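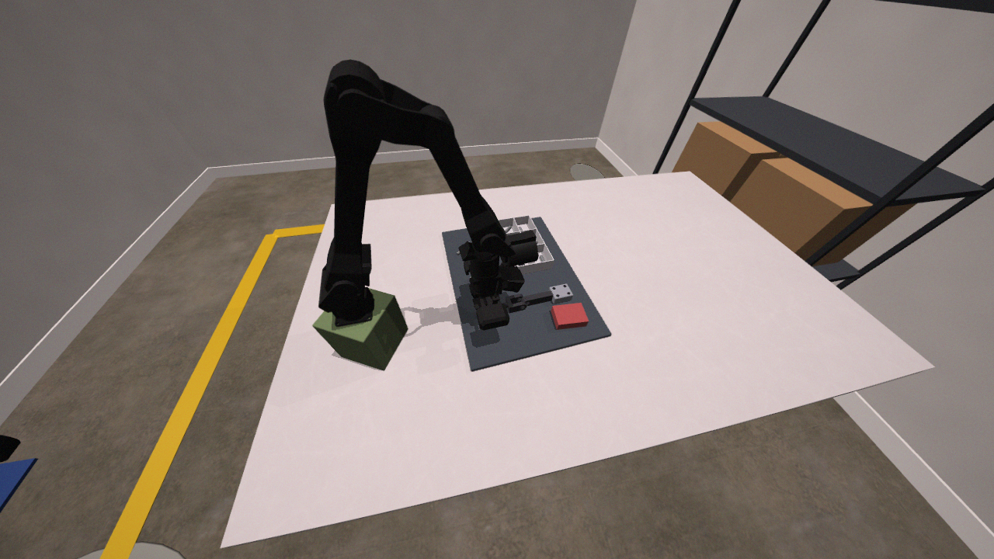

I think a town library should stay open in the evening, also when few people come. In Darnham they want to close ours at five o'clock from August, and save money on the lamps and on one salary.

I moved here with 3 suitcases and a small English. After my shift I sat in the library until eight and read the newspapers slowly, with a dictionary. Yvonne Mellor at the desk corrected my letters to the landlord. She was never in a hurry.

The council says that only 100 people use the evening hours in a month. For me this is many people. Most of them work in the day, and they cannot come at two o'clock to borrow a book. Close one morning if you must, I would accept it. But please leave us the evening.

Kayode Garba, 12/06/2018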